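Notes on the Hivholm Sale and the Condition of Older Wristwatches

I have been asked by several readers to set down my observations on the recent sale at Kiltstead, in which a steel Hivholm wristwatch was offered alongside a larger group of pocket watches and travelling clocks. I attended the viewing and the sale in a private capacity, and the opinions given below are my own.

The watch was catalogued as lot 8. It was consigned by the family of its first owner, a railway surveyor, and came with its original guarantee booklet, a spare crown and a typed letter from the retailer in Pleltville. The published estimate was modest. Bidding opened at £400, moved slowly to £900 between two buyers in the room, and was then taken over by a telephone bidder against a commission left with the auctioneer. The hammer fell at £1,298, an odd sum which arose because the commission bid had been left to the pound. Buyer's premium was charged in addition.

That result was higher than I had expected. The Hivholm is not a scarce watch. The retailer's letter gives a production of 3,000 pieces for this reference, and I see no reason to doubt the figure, although I have not been able to check it against any ledger. What is scarce is an example with an unrestored dial. Most of those I have handled over the years have been repainted at least once, usually with the minute track set slightly too wide and the lettering a little too heavy.

Mrs Noreen Rizvi, who prepared the catalogue, was kind enough to open the case for intending bidders at the viewing. The movement bore two service marks scratched inside the back, both in the same hand. The bridges were clean, the screw heads were sharp, and the balance moved freely. There was some wear at the winding stem. The case had been lightly polished at some stage, and the edges of the lugs had softened as a result, but the engraving on the back remained legible under a glass.

On the question of polishing, I should like to correct a remark in my previous post. I wrote that a polished case would always reduce the price by a third. Mr Washington Xavier has written to point out that this was too sweeping, and I accept his correction. Gold cases are treated more leniently by buyers than steel ones, and a small dress watch more leniently than a sports model. My remark should have been confined to steel watches of the type he and I both collect.

A further letter came from Nermin Taşdemir, who asks whether an owner ought to have a watch serviced before consigning it. My advice is to leave it alone. A fresh service is seldom recovered in the price, and a buyer at this level will generally wish to instruct his or her own watchmaker. Where the watch has not run for some years, it should not be wound repeatedly in order to show that it can. The catalogue may simply state that the movement has not been tested.
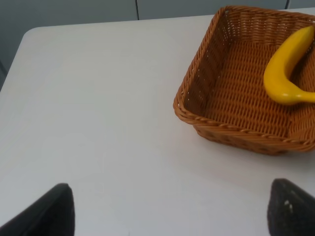 Papers deserve rather more attention than they commonly receive. The booklet sold with the Hivholm carried the same serial number as the case, and the retailer's stamp agreed with the letter. I have seen other lots in which the booklet belonged to a different watch altogether, the two having been put together in good faith by a relative clearing a desk. Bidders are advised to compare the numbers themselves and to ask for a photograph if they cannot attend.

Two other results may be of interest. A silver pocket watch by Akgül, in its fitted case, failed to reach its reserve and was withdrawn. I understand from Ataberk Akgül, a descendant of the maker, that he had hoped to buy it and may now approach the consignor through the saleroom. The small travelling clock with the cracked side glass sold below estimate to Tülin Gökçe, who intends to have the glass replaced and the escapement cleaned.

The next sale at Kiltstead is expected in August. Consignments of watches close 4 weeks beforehand, and the saleroom has confirmed that condition reports will be supplied on written request. I shall be viewing in the morning, and will post my notes on the two chronographs once I have seen them with the backs off.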